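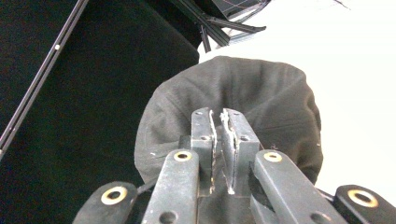 Distributed Ledger Group, Giltbridge Workshop

Notebook entry, November, opened 9:40 am

Continuation of the finality comparison between the Uvholm test network and our Sturulano fork. Configuration is unchanged from the previous entry apart from the validator count, which is now three on each side. T. Mohmand rebuilt both images from the tagged source and recorded the hashes in the shared register.

Load was applied in batches of 200 transfers, signed in advance. Median time to finality on Uvholm was 1336 ms. Sturulano returned 1541 ms under the same load. The difference is smaller than the design note predicted, and I am not prepared to attribute it to the consensus layer until the clock offset on the second host has been checked.

Two batches on Sturulano were discarded. The client reported a nonce conflict and resubmitted, so the timestamps belong to the second attempt. The raw logs have been kept in the discard folder – please do not merge them with the main set.

T. Yusuf asked whether fees should be normalized before the cost table is drafted. My view is that they should not. Both networks use a valueless test token and any conversion would suggest a precision we do not have. He will raise the matter with the Odukoya team, whose wallet library calculates the fee estimate at our end.

1:15 pm. Clock offset checked. The second host was running behind the first, though by less than the gap between the two medians. Synchronization has been restored and the Sturulano batches are queued to run again.

Outstanding: repeat with one validator offline; confirm the block size limit in the Uvholm genesis file; return the borrowed hardware key to T. Mohmand.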